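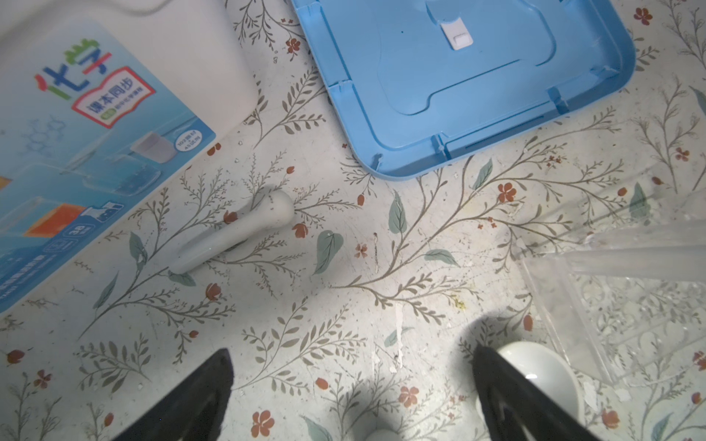 Box and white dish on the flowered table cover.

Bellamy Street Tenants Assoc. - minutes, October 2023 meeting

In the chair: Joanne Ellwood. Minutes: Debashish Sultana (typed up same night, sorry for spelling). Quorum met. Apologies read out.

August minutes: approved with one change. Item 4 should say the back stairwell, not the front. No meeting in September so nothing to approve there.

1. Heating

Boiler came on Monday, went off again the same evening. Drondholm (managing agent) say the part is ordered. They said that in August too. Top floor flats getting nothing in the bedrooms, ground floor too hot and windows open all night. Joanne has written twice, got one reply, which was a form letter with the wrong address on it.

Agreed: keep a log, each apartment, morning and evening, room temp and time. Sheets in the lobby by the mailboxes. Please put your apartment number on, last time we had a stack of sheets and no idea whose was whose.

Mr. in 2B asked can we hold back rent. Joanne said not without talking to the legal clinic first. She will call them. Action: JE.

2. Laundry room

Riveo have put the price up again for the card machines. No notice posted. Dryer on the left eats the credit and doesnt start. Several people have asked for refunds through the Riveo app and heard nothing. One person did get a refund, for the wrong amount, but more than she paid, so she is not complaining.

Suggestion to ask Drondholm when the Riveo contract ends. Suggestion to go back to coins. Long discussion about coins. Moved on.

Also lint. Please clean the trap.

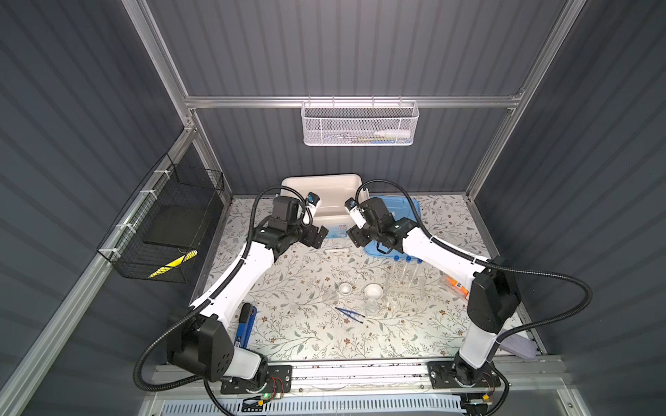

Hours: the 10 pm cutoff stays for now. 1A can hear the spin cycle through the wall and asked politely for 9. Vote was close, cutoff stays, but no new loads after 9:30. Debashish to change the sign. Action: DS.

3. Money

Balance is $511 after the printer ink and the lock for the bike cage. Dues came in from 26 households. Joanne reminded everyone dues are voluntary, but the postage isn't.

Request for $80 for bulbs and potting soil for the front planters. Approved. Keep receipts. Somebody asked for tulips, somebody else said squirrels. Daffodils then.

Bigger question is the courtyard bench and the broken paving. Only quote so far is around $1,000 and that's without hauling the old slabs away. We can't cover it. Drondholm should be paying for paving anyhow, it's a common area and its in the lease. Joanne to write and attach the quote. No vote taken. Action: JE.

4. Package room

Door code has been the same for ages and every delivery driver in town knows it. Drondholm to be asked for a new one. Until then, pick up same day if you can, or ask a neighbor.

Plulent want to put lockers in. Their flyer went round the room. Free to tenants, they say, landlord pays. People liked the idea, did not like that you need a phone to open them. 3C doesn't have a smartphone and doesn't want one. Ask Plulent about a keypad or a plain key. Action: DS to email them.

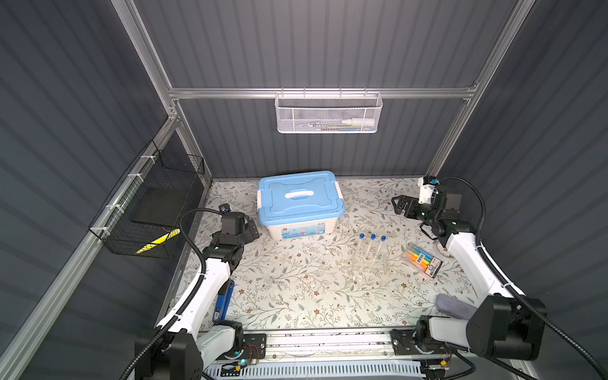 If the lockers do go in, they can't block the radiator or the door to the meter closet. Somebody needs to measure the wall before anyone signs anything. 2D has a long tape and will do it this weekend.

5. Any other business

- Hall light outside 4A out again. Reported, no reference number given. Report again and ask for the number.
- Strollers in the front hall. Fold them please, fire inspection coming up.
- Recycling: pizza boxes with grease go in the trash.
- Halloween list on the door, sign up if you want kids knocking. Not signed up = they skip you.
- Lost: one grey glove, childs. See Joanne.

Next meeting: first Tuesday, same room, 7 pm. Bring heating logs. Closed 8:50.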